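Layout file inspection, Prarkisura template set
Checked by Wendell Lyons, comments inline
March round, second pass

Scope: the master drawing, the shared stencils and the exported pages. 247 objects on the main canvas going by the inspector panel, which I don't entirely trust, as it counted 8 fewer after I closed the file and opened it again.

1. File opens without a missing font warning
Pass. On my machine. Tamsin gets the warning every time and has learned to click past it, so I'd call this a pass with a question mark.

2. Canvas units match the brief
Pass. Millimetres throughout. The Mimska stencil was drawn in points and converted, and you can tell from the decimals.

3. Grid snapping on, same spacing on every canvas
Fail. Canvas 2 has its own grid. Julián says it was like that when he got it. Could be. Reset it and move on.

4. Shapes that should touch do touch
Partly. Zoom in past 40 and there are hairline gaps along the left column. The claim in the handover note is that they vanish on export. They don't vanish in the PDF I exported. They do in the PNG, where you can't zoom far enough to see them anyway.

5. Connector lines attached to magnets, not just resting near them
Fail. More than 40 loose ends. Drag any box and see what stays behind. I was told this had been fixed last round and I'd like to know what was done, exactly.

6. Placed photos linked, embedded and at full size
Pass, with the usual doubts about whether "embedded" means anything after a save to the shared drive.

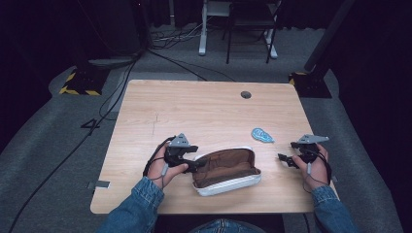

Open pencil case on a light wooden table

Crop handles respond, and the caption box moves with the photo when grouped. Ungrouped, it goes its own way. Leave it grouped.

7. Layers named and locked
Pass for names. Locking is another matter. Aurelio Magaña locked the background layer, then someone unlocked it to nudge the Nernon logo and left it open. Locked again at 16:20.

8. Automatic layout switched off before hand edits
Not checked properly. The setting reads "off" but two boxes shifted while I was typing a label. Mei Nakamura thinks it's a style carried over from the Kao stencil. I think it's the setting not saving. One of us should test it in a blank file before the next round.

9. Undo history survives a save
Pass, for what it's worth. I wouldn't lean on it. Keep a dated copy.

10. Export presets
PDF: pass, gaps aside (see 4).
SVG: text comes out as outlines. The notes say this is intended. I can't find who intended it.
PNG: pass.

Result: not ready to release. Items 3 and 5 need fixing, item 4 needs a proper look and item 8 needs somebody to sit down with it. Please don't mark anything as done on the strength of it looking right at fit-to-window -- that's how we got here last time.

Send the corrected file to Tamsin Alcantara, with the stencils in the same folder.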